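Setting a small table and caring for cutlery with wooden handles

Many readers ask me how to keep a small table nice when you eat on it every day and also work beside it. I live in a flat with one main room, so I have tried most of the ways. What follows is what I still do.

Start with the table top. Oiled wood does not like standing water, so wipe it with a cloth that is well wrung, along the grain, and dry it at once with a second cloth. For a ring from a cup, put a little table salt with some drops of oil, rub softly with the finger and leave it until the evening. Twice in the year, in December and again before the summer, I give the whole top a thin coat of oil. For my table 200 ml is more than enough and the rest waits in the cupboard – well closed, in the dark. The used cloths must be spread flat outdoors to dry before they go in the bin. An oily cloth left in a ball can become hot by itself and start a fire.

Cutlery with wooden handles is pleasant in the hand but it asks for a little attention. Do not put it in the dishwasher and do not leave it standing in the sink. Wash the metal part in warm water with soap, pass the sponge quickly over the handle, and dry it. If the handle feels rough, use very fine paper (I have one marked 2000, from the Erkach shop) and then a drop of the same oil that you use for boards. My neighbour Remedios Calvo puts hers in a jar with the handles up, so that the water goes down and away from the wood. I lay mine on a towel, it is also good.

Plastic plates get scratched from scourers and then they hold the colour of tomato and curry. Use the soft side of the sponge. For an old stain, make a paste of bicarbonate and water, leave it for one hour and rinse well.

A tray is the most useful thing on a small table. I set everything on it in the kitchen, carry it once, and after the meal it all goes back the same way. Choose one with a raised rim, so a spilled drink stays inside. A dark blue or a brown one hides small marks, but it shows flour and dust, so wipe it before the guests come.
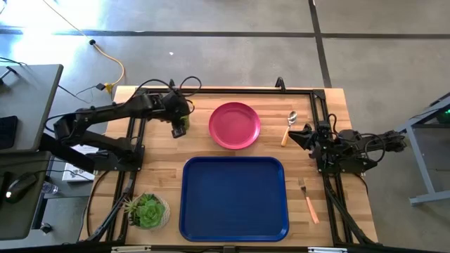

When you lay the places, put the plate first and the tray in front of it, then the fork and spoon at the side where the hand can reach them easily. A small plant in a corner makes the table more friendly. A succulent is a good choice because it needs little water, and a white pot goes with every colour of plate. Put a saucer or a piece of cork under it, for the wood.

If your desk is next to the table, move the papers before you bring the food. Close your water bottle well – mine fell over once and I lost a full page of notes. Keyboards collect crumbs very quickly, and an old dry paintbrush takes them out better than a cloth.

The cork pieces I cut from a roll by Cerach. Ordinary kitchen scissors are enough for cutting them.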